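Gindthorpe Allotment and Garden Society
Minutes of the November meeting, typed up by me (Binta) from my own scribbles, so shout if I've got you wrong 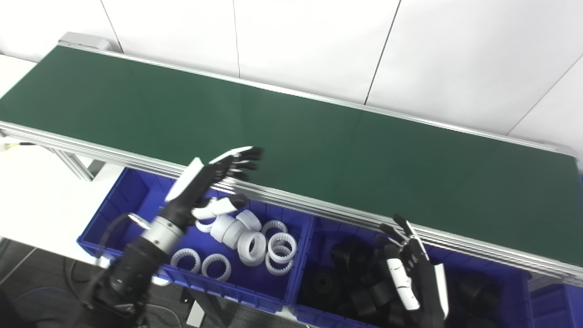 Niall wanted to know before we'd even sat down whether the water bill was right, as he'd had a look at it on the noticeboard and thought somebody had slipped a digit. I'm afraid it is right. It came to £391 for the half year, and I rang them to check and sat through the hold music twice.

Present: me, Niall Gourlay, Branislav Hudec, Meinrad Kofler, and Ferdinand Hämmerli from ten past seven when his bus got in. Apologies from both the Prestons and from plot 14.

Last minutes
Agreed, apart from the bit where I wrote that Meinrad was giving up his half plot. He isn't, he was giving up on celery. Sorry Meinrad!

Water
We went round and round on this. Branislav thinks the trough by the bottom gate has been dribbling since August and he's happy to put a new float valve in if we pay for the part. Yes please. Niall would like hosepipes banned altogether and I said I'd leave if that happened (I've got the top plots, you try carrying cans up there in July). We settled on hoses before nine in the morning and after six in the evening, starting in April, and we'll see how we get on. Ferdinand asked it to be noted that he doesn't own a hose.

Money
There's £3,566 in the account, which sounds lovely until you remember the fence. Meinrad has had one quote back for the lane side and is chasing the other. The one he's got doesn't include taking the old posts out, so he's going back to ask. Rents stay as they are for next year. I did suggest putting them up by two pounds and got some looks.

Bruma
For anybody who missed the last meeting, Bruma is the early potato that Ferdinand got us all to try. Results are a mixed bag. Mine were gorgeous, really buttery, and I'd have them again tomorrow. Branislav's had slug holes right through and Niall says his tasted of nothing much, though he does boil them to bits. We'll order again but only for people who put their name down, list is in the hut. Names by the end of January please, and that includes me because I forgot last time and had to beg some off Meinrad.

Paths
The main path is a bog past plot 9. Meinrad can get woodchip dropped off at the gate for nothing if we're there to let the lorry in. Then it's barrows and a flask. I've said I'll bring flapjack. Branislav asked if the chip could go on the side paths too and we said let's see how much turns up.

Waiting list
Still long. Plot 22 hasn't been touched since spring and I've written twice with no reply. One more letter, then it goes to the next person. Niall felt this was soft of me. It probably is, but they did have a baby.

Any other business
The shredder is back from being sharpened and is much better, but please don't put bramble roots in it. Ferdinand has spare raspberry canes, autumn ones, help yourself from the bucket behind the hut. Somebody's left a very nice blue jumper on the hook and I'm going to start wearing it if it isn't claimed.

We finished at 8.40. Next meeting in January, same room, and Branislav is bringing the milk.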